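Interior Finishes, Unit 2: Stone and stone-patterned surfaces
Notes by Meirion Watkins

Veining is what most clients notice first. Look at its direction, its contrast with the ground colour and how often it repeats.

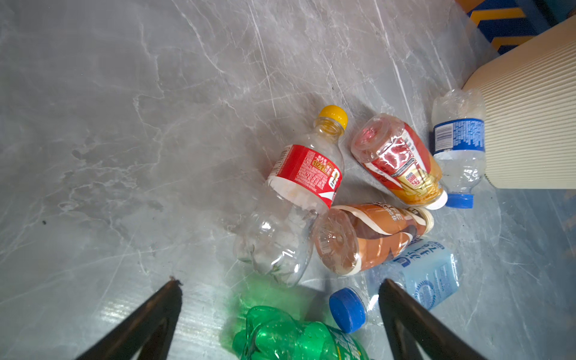
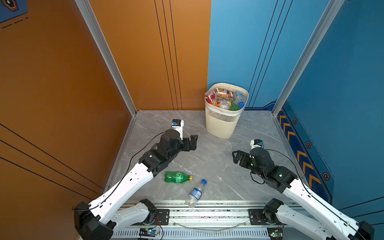
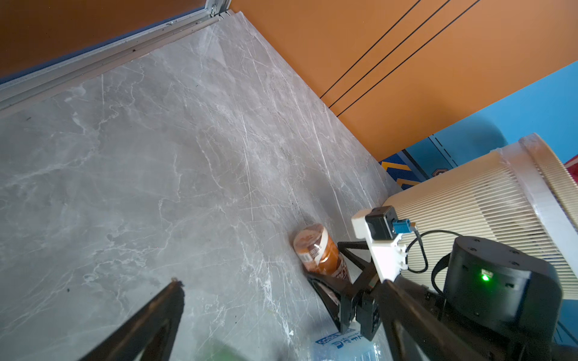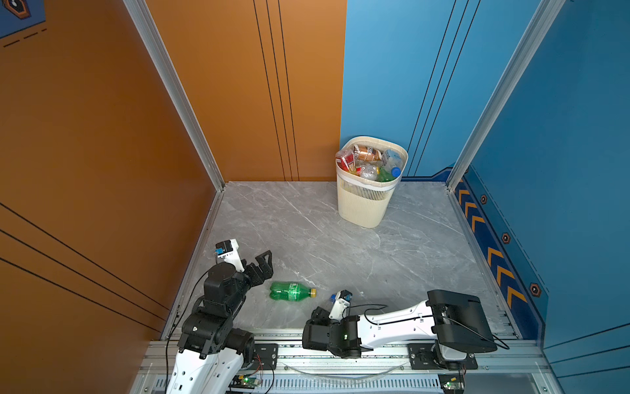 Grey ground with paler veining.

True marble is a limestone changed by heat and pressure. It is soft and marked by acids — lemon juice and vinegar included. Printed patterns repeat, so lay out a full box before fixing.

For next time, read the Ruddock handout on sealing and bring 2 samples with different veining. The Cornora case study moves to February.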